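Warnov Furniture Words, data card / readme

last touched 3/25/22, K. Reddy

What it is: a word list plus short usage lines for furniture and room terms, pulled from old store catalogs. 2758 entries. English only for now. Table words are the biggest chunk, chairs next, then lamps. 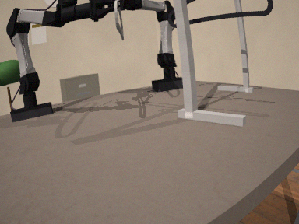
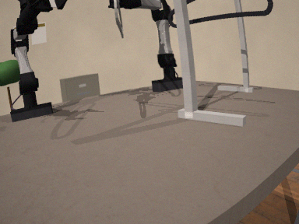 Gray tabletop, both views.

Files

entries.tsv - the main thing. One term per line, tab, usage line, tab, catalog code
codes.tsv - which catalog each code points to
dropped.tsv - stuff we threw out, with a short note on each. Don't merge this back in please
notes.txt - Fergus's spelling notes, messy but useful

Where it came from

Two catalogs, Nolleo and Panicker. Scanned, run through OCR, then read by hand. Fergus MacRitchie did Nolleo, I did Panicker. Lolilier was supposed to be the third one but the scans were too faint to read, so not in this version. Maybe later.

Target was 3000 entries. Didn't get there, lots of doubles once plurals were folded in.

Format stuff

UTF-8, unix line endings
lowercase except names of styles (Shaker, Windsor)
hyphens kept as printed, so "drop-leaf" and "drop leaf" are seperate lines
no quotes around fields, there are no tabs inside the text
usage lines max 20 words, longer ones got trimmed and end in three dots

Known problems

"Bureau" is a mess. Desk in one catalog, dresser in the other. Both kept, check the code column.
Some usage lines still have OCR junk, mostly rn read as m. Fixed a big batch in February, not all of it.
Fabric names are spotty. Panicker hardly lists any.
Sizes were stripped from the usage lines. If you need them you have to go back to the scans, ask me.
Sort order is plain byte order so the style names with capitals come first. Annoying, will fix when I get to it

Good for: spell check lists, glossaries, crosswords (yes someone asked). Not good for: prices, dating a piece, anything where you need the full catalog text.

Changes

v2 - plurals folded, dropped.tsv added, codes redone so v1 codes wont match
v1 - first dump, Nolleo only

Fixes: send the line as it is now and the line as it should be, plus the code. One fix per message is easiest. Spelling questions go to Fergus, everything else to Kavitha.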